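Preguntas frecuentes sobre la colocación y el cuidado de tulipanes en jarrón. Última revisión: abril. Las consultas sobre pedidos se atienden en la página de Lomville.

## ¿Qué jarrón conviene?

Uno cilíndrico, de vidrio transparente y paredes rectas. Permite comprobar el nivel del agua y el estado de los tallos. Las bocas muy anchas obligan a añadir flores hasta que el ramo se sostiene solo.

## ¿Por dónde se empieza?

Por los tallos más altos, que fijan la altura del conjunto. A continuación se colocan los intermedios, girando el jarrón un cuarto de vuelta cada vez, y al final los que caen hacia fuera. Las flores pendientes de colocar se dejan tumbadas al lado.

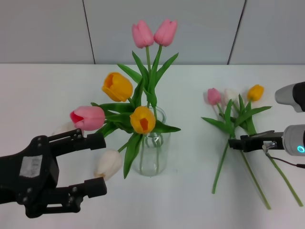 Los tallos sueltos no deben apilarse con otros objetos encima: las hojas se marcan con facilidad y el doblez no desaparece.

## ¿Cuánta agua necesitan?

Poca. El tulipán natural tolera bien 200 ml en un jarrón estrecho, con reposición diaria. Las variedades artificiales no necesitan agua; si se añade por motivos decorativos, hay que vaciarla al guardar el ramo.

## ¿Se pueden mezclar colores?

Sí. El amarillo domina a distancia, por lo que en la serie Tremen se recomienda situarlo bajo y reservar los tonos rosados para la parte superior. El blanco funciona como separación.
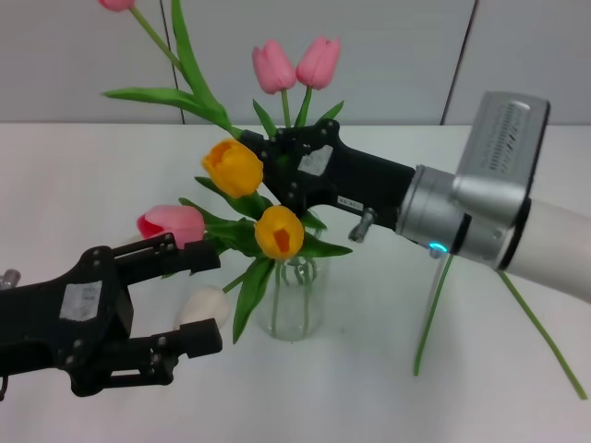

*Tulipanes rosados, amarillos y blancos en jarrón cilíndrico de vidrio.*

## ¿Cómo se distingue un tulipán artificial?

Por el tacto y por el pétalo – el de tela no transparenta a contraluz. El tallo suele tener un verde más uniforme y conserva la curva que se le da. Para enderezarlo, se sujeta por 2 puntos y se flexiona despacio, sin superar los 90 grados.

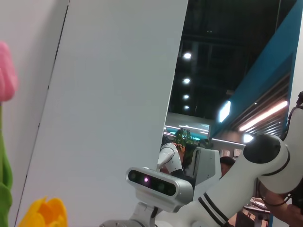

*A la izquierda, tulipanes artificiales: uno rosa y otro amarillo.*

## ¿Cómo se limpian?

Con brocha seca, desde la base del capullo hacia la punta. Las hojas admiten un paño apenas humedecido. No se deben usar aerosoles abrillantadores sobre los pétalos.

## ¿Hay que abrir los capullos?

No. El capullo cerrado mantiene mejor la forma y ocupa menos volumen. Si se desea un aspecto más abierto, basta con separar los pétalos exteriores.
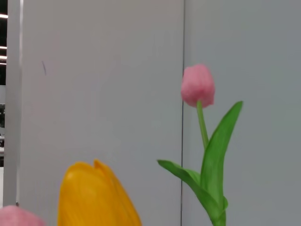 Gunvor Granström comenta que en los tallos de 42 cm prefiere quitar la hoja inferior antes de montar el ramo, ya que dentro del vidrio estorba al girar las demás. La observación es válida para ambos tipos; en flor natural, además, ninguna hoja debe quedar sumergida.

## ¿Cómo se guardan?

Tumbados, en caja alargada, con papel entre capas y los capullos orientados al mismo lado. El jarrón se guarda aparte, seco y boca arriba.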